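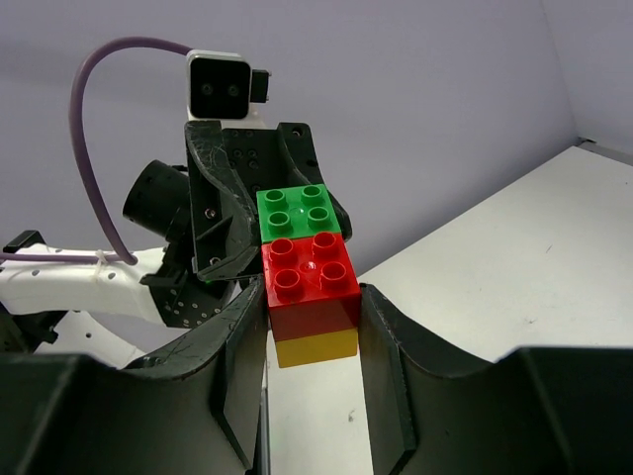

Finger alignment first, then cables, then the table. Those are the jobs that keep the two-arm cell at Bremine running, and I'll take them in that order. The fingers have flat inner plates, and the plates do all the holding. When a plate is square to its partner, a brick stack sits upright between them, like the red on yellow here. When it is a little out, the stack leans and the other arm comes in at the wrong height. Scuffs on the outer shells we leave alone. Scuffs on the inner plates we check with a fingernail, and if the nail catches, the plate comes off and gets changed.

Pause. Ask who has a two-arm cell and who has a single.

Finger check. Power to the arm off, stop button in. Close the fingers by hand on the 2 mm gauge. Look for light down each side. If there is light at the top only, slacken the lower screws and let the plate settle, then tighten a bit at a time, crossing over. Do not use the long-handled key. We stripped a thread that way and lost a Sunday to it.

Screws on the wrist bracket. Every 99 hours on the run counter, go round them with the small driver. Paint mark across each head after tightening, so a turned screw shows up at a glance. The Zaretti sheet gives the order. Stick to the order.

Cables next. The purple one is the one people ask about. It wants a wide arc at the wrist with a tie down on the white link. Our first build had it pulled short to look tidy, and the camera picture dropped out at full reach. Move the arm by hand to both ends of its travel before you trim any tie. Leave the tie finger-loose until that is done.

Next slide. Let them look at the loops out by the elbows before talking.

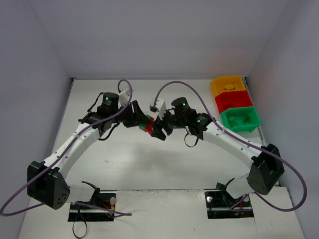
A question that came back after the Bloxham visit was whether those loops would be better in a chain or a sleeve, given how far they swing out. We tried a sleeve on one arm for 4 weeks. It kept the cable off the table but it was stiff, and the wrist had to work against it. We went back to open loops and put the effort into inspection instead. Run a hand along the full length, feel for flat spots, look hard at the place where it passes over the elbow housing.

Meeting point. Both arms have to agree where the middle is. We set this with a plain block held by the left gripper, then bring the right one in at slow speed until its plates touch without moving the block. Save the position on both arms. Doing it on one arm only is the most common mistake I see.

Bins. Yellow, red, green, far to near. Push them up to their marks at the start of each shift. The Ukon script does not look for them, it goes where it was told.

Table. Dry cloth, then damp, then dry. Grit near the base recesses gets picked out with tweezers, no air line, there is open wiring in there.

The whole round takes two people 7 minutes once they know it. Spare plates and ties live in the drawer under the bench. Handout has the screw order on the back.

Questions, then break.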